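Intro to Color and Light — Notes for Unit 4: Seeing White
Usa Chaiyaporn

Last time we got as far as the visible range, so pick up there. Violet sits down near 400 nanometers and deep red up by 700, and everything you have ever called a color fits between the two. Isn't that a wonderfully small window?

Now for white. There is no white wavelength! White is what we see when a surface sends back nearly all of the light that lands on it, with no strong favorites. Gray does the same with less light. A card that reflects 50 percent evenly across the range looks lighter than most people guess, and we'll try this in class with the Floma cards.
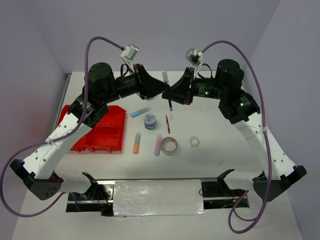 The eye also corrects for the lamp. Carry a sheet of paper from a sunny window to a warm bulb and it still looks white to you, even though the light coming off it has changed a lot — this is called color constancy, and it's my favorite topic in the whole course.

Key terms: reflectance, neutral, color constancy, adaptation.

For next time: give your eyes 20 minutes in a dim room in the evening, then look at something red and something blue. Write down which one seems brighter. Bring your notes, messy ones are fine!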